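Ticket 1927: mortgage offset balance not feeding into repayment calculator
Opened by: Nadine Akl
Product: Juvent home loan portal
Status: Open, waiting on Tanon

Nadine, Thursday, 9.10am
Hi all, me again! I've got a buyer settling on a townhouse in Romonmont later this month and the repayment calculator is ignoring her offset account completely. The balance shows up fine on the summary page, but as soon as I click through to repayments it goes back to nil and the interest is worked out on the full loan. I've logged out, cleared the cache, tried the other browser (twice) and had a cup of tea. Same result. My other clients on variable loans look all right, so I'm guessing it's something to do with hers being split, half fixed and half variable.

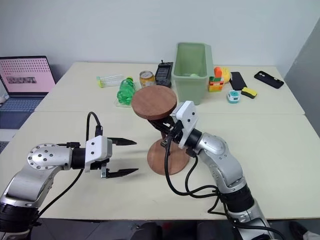

Two tables and the grey panel

Nadine, 10.25am
Bit more for you. I made a dummy loan with the same split and the offset vanished on that one too. Then I made one that was all variable and it worked perfectly. So it's definitely the split! The error box in the corner says code 477, which isn't in the help pages, or at least I couldn't find it.

Hooman Shirazi, support, 11.40am
Thanks Nadine, the dummy loan is a big help. Code 477 means the calculator can't tell which part of the loan the offset belongs to. Could you open Loan Parts, pick the variable part and see whether the Linked Account box is filled in?

Nadine, 12.05pm
It's blank! I typed her account in and pressed save, got the little green tick, went back in and it was blank again. I also tried linking it to the fixed part just to see, and it told me off, fair enough.
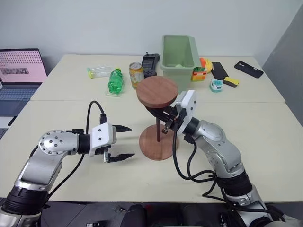 Left arm with its cable, white wall behind

Hooman, 2.15pm
Right, I can make that happen on my side as well. The save isn't reaching Tanon, who hold the account links, so I've passed it to Lina Yammine there. Until it's fixed, you can put the offset in by hand under Manual Adjustments. It won't update itself, so you'll need to redo it if she moves money.

Nadine, 3.30pm
Manual one works, thank you! The monthly figure dropped by $134, and she's much happier with that. Please leave this open though, I've got 8 more split loans to check and I don't fancy doing them all by hand.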